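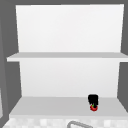 Write the Pass Condition Before the Run

Godfrey Mrema
2020-09-23

Most published results for simulated pick-and-place work report one number, the success rate. The number is only as good as the rule that produced it, and the rule is usually missing from the report. I think a results table without a written pass condition should be sent back to its authors, and I include my own older tables in that.

The case that changed my mind came from the Kusard kitchen tasks, which we score with the Koltbridge checker. In August we had a log of 1628 episodes of one task: put the item on the lower shelf. The checker passed 872 of them. A second reading of the same log, under a stricter rule, passed 439. No policy was retrained and no episode was rerun. The only change was that the item had to be free of the gripper when it was scored.

Both rules can be defended. An apple-sized object standing on a shelf with fingers still closed over it is at the target location. It is also still held. A planner that needs to know where the object is may accept the first rule. A person who has to close a door and walk away needs the second. A report that says "placed" without choosing between them has told its reader very little.

My proposal is that release be part of the definition by default. The condition should name the support surface, require contact with that surface, require no contact with any part of the gripper, and state a settling time in simulator steps. If a group wants to count held objects, it should use a separate word. "Positioned" would do.

The second gap is location. Cabinet tasks are often written as if a cabinet were one place. In our kitchen model a lower shelf can be split by a divider, with an open compartment on one side and glass doors on the other. Bread on the open side and a bottle behind the glass are both "on the lower shelf of the cabinet," and a checker that tests height alone can't tell the two apart. The regions need names, and the names need boundaries in the fixture's own coordinates, kept under version control with the scene file.

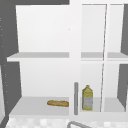

What the record should hold

I would require four entries per episode: the final contact list, the named region, the pose of the gripper at scoring, and the final state of the scene. The fourth is the one people drop to save disk space. It is the one a reviewer needs when two rules disagree, and storage is a poor reason to lose it.

A rendered view is useful next to these entries but can't replace them. A still of a ball on a shelf shows where the ball is. Whether it is at rest, how it got there and whether the gripper ever touched it have to come from the log. I have seen reviewers at Grarkex approve episodes from final views alone, and I did the same for a year. The practice should stop. 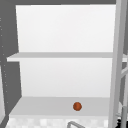
Source: Kusard kitchen tasks, simulated render.

The usual objection is cost. Pirzada raised it when we circulated a draft of these rules: small groups can't maintain a formal definition for every task, and a heavy standard will push them to report nothing. I take the first half of that seriously. Our definitions file runs to 697 lines, and much of it is region boundaries that had to be entered by hand. But the file is shared by every task in the same kitchen, and a new task adds a few lines to it. A group with one scene and two tasks could fit the whole thing on a page.

A weaker objection is that strict rules lower the scores and make new work look worse than old work. They do lower the scores. The remedy is to rescore the old logs where they exist, and to mark the old figures as not comparable where they don't.

I would leave thresholds open. Settling time depends on the physics step, and a value fixed across simulators would be wrong for most of them. Each group should choose its own, publish it with the result, and fix it before the first scored run. Changes made after that point belong in a dated note attached to the table, with both scores shown.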